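Zukier puts its shelf-tidying arm up for monthly rental

Zukier has opened orders for Silmont, a rental robot arm meant for the dullest job in any toy library, daycare stockroom or returns desk – putting small stuff back where it goes. Sign-ups went live in September and the first units are already out with customers, the company says.

The deal is simple enough on paper. You pay 1,272 dollars a month and get the arm, the gripper, the stand it bolts to, the software and a technician for setup day. No purchase option for now. Minimum term is 4 months, after that it rolls over and you can quit with notice.

"People kept asking us what it costs to own one and then going quiet when we told them," said Pallavi Rana, who runs the rental side at Zukier. "A monthly number they can take to their boss. So that's what we did."

Silmont is not new hardware. The arm is the same one Zukier has been selling to packing rooms under the Gomar name, with a different set of fingers and a softer grip setting. What is new is the software, which comes from Najjar, a small outfit that spent the last couple of years teaching arms to deal with objects that don't come in neat boxes. Plastic animals. Puzzle pieces. Blocks. Things with odd edges, basically.

Najjar's package arrives knowing 260 kinds of item. Customers can add their own by running the arm through a few picks by hand – there's a handle at the wrist for that – and the company says a new item takes one person part of an afternoon. We tried it at the Zukier demo room and adding a rubber duck took us longer than that, but we had no idea what we were doing and skipped most of the instructions.
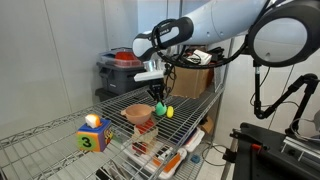 Gripper over the top wire shelf at Zukier, with a tan bowl and small toys in reach.

The demo was set up on ordinary wire shelving, the kind half the customers on the waiting list already have. Wire is harder than it sounds. Small parts tip into the gaps and sit at an angle, and a lot of older picking software just gives up on them. Silmont missed a couple of picks while we watched, backed off and went again from a slightly different side. It did not hurry. Anyone expecting warehouse speed will be let down, and Rana didn't pretend otherwise.

"It's slow. It's slower than you," she said. "You don't leave it running because it's fast, you leave it running because you went home."

Overnight use is the main pitch then. The arm can be scheduled from a tablet, say 7 p.m. until it's done, and leaves a list of anything it couldn't place. That list was the best part of the demo for us. Plain words, with a thumbnail next to each line, and one tap to tell it what the thing is and where it lives. No menus three deep.

A few catches worth knowing before anyone calls.

Reach first. One arm covers one shelf section and a bit of the next. Longer runs need a second unit or the rail, and the rail is extra. Zukier would not give us a rail price, only that it gets quoted per site.

Then weight. The gripper is for light items only. Board games in full boxes are out, so are most books bigger than a paperback. Bins with lids it will leave alone, at least in this version. Najjar says lids are being worked on, no date.

Noise is fine. We talked over it at normal volume the whole time.

Safety rules are stricter than we expected for something this gentle. Nobody under 18 in the room while it runs, a floor marking around the stand, and a stop button within reach of the door. Daycares will have to think about that first one, becuase it rules out daytime use completely in most of them. Zukier says its setup tech checks all of this on the day and won't switch the arm on if the room fails. A second visit costs extra so measure first.

The rental covers breakdowns and worn finger pads but not spills. Juice in the wrist is your problem. There is also a deposit of 2,000 dollars, returned at the end of the term minus damage, and it's due before delivery and not after like the early flyer said. Rana confirmed the flyer was wrong and a new one is being printed.

Internet connection is optional. Without one the arm still works but you lose the remote help line and new items have to be loaded off a memory stick by the tech. Pictures of unplaced items stay on the tablet unless the customer ticks the box to share them with Najjar. It's off by default, we checked.

Who is it for? Toy libraries, mostly, and secondhand shops with a back room that closes at night. A place with one cupboard doesn't need this. A place paying someone for two hours of sorting every evening might want to run the numbers, and should ask for the demo with thier own items in a bag. Zukier allows that and we'd insist on it – a duck is one thing, a sack of mixed train track is another.

Demos are by appointment, mornings only. Delivery on new orders is running up to six weeks. Existing Gomar customers can get the Silmont fingers and software as an add-on to the arm they have, and pricing for that goes out by email later this fall.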